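Tillimley library will open again in September with longer hours
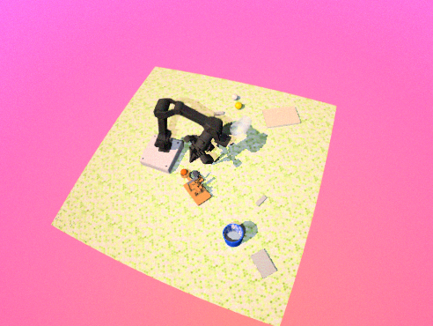 The public library in Tillimley will open its doors again in September, after being closed during the whole summer for repairs. The town office confirmed the news this week, and it said also that the opening hours will be longer than before. The reading room will stay open until 8 p.m. on four evenings, where before it closed at 5.

The building on Merner Street is 78 years old and its roof was in a bad condition since long ago. Last winter the rain came in above the local history shelves, and 628 books had to be taken out and dried in the school gym. Most of them could be saved. A small number of old maps was damaged too much and they will be replaced by copies, which the county archive has offered to print for free.

The roof work was given to Andreadis, a family firm from the next town, and it was finished in July. After that the workers changed the windows on the north side and put new heating in the children's section. Parents have complained for many years that this part of the library is too cold for small children in the winter months, and story hour was sometimes moved to the hallway near the front desk, where there is a radiator but very little space to sit.

The longer hours are the result of a survey that the library made in the spring. People were asked when they would like to visit and what stops them from coming. Many of them wrote that they work outside of Tillimley and come home when the library is already closed. Students at the high school asked for a quiet place in the evening, especially before exams. The town council has now agreed to pay for 17 extra staff hours per week, for one year. Next summer it will look at the visitor numbers again and decide if the evening hours can continue.

There will be changes inside also. The music collection moves to the upper floor, and the newspapers get a table of their own close to the entrance. The old card catalog will stay where it was, although it is not in use anymore. Some readers had asked the library to keep it, and the staff uses the lower drawers for seeds. The seed exchange began two years ago and is open to everybody, with or without a library card.

The study room at the back can be reserved by groups of up to 40 people. It is free for schools and clubs from the town. Other groups pay a small fee, and the amount will be published before the opening. Reservations can be made at the front desk or by telephone, but not yet on the website.

During the summer the book bus from Fonska has stopped twice a week in the parking lot behind the post office. This service will continue until the library is open – the last stop will be announced on the door of the bus. Books that were borrowed from the bus can be returned to the library later, and the other way around is also possible while the bus is still coming. No late fees will be charged for books that were due during the closing time.

Readers who have a card from before do not need to get a new one. Cards which ran out in the summer are valid until the end of the year. New cards are free for children and students, and the price for adults stays the same.

On the first day there will be coffee in the entrance hall from 10 a.m. and a sale of used books on the lawn, if the weather is dry. If it rains, the sale will be in the study room. The money goes to new picture books. The library asks visitors to come on foot or by bicycle if they can – half of the parking spaces on Merner Street are still closed because of work on the sidewalk.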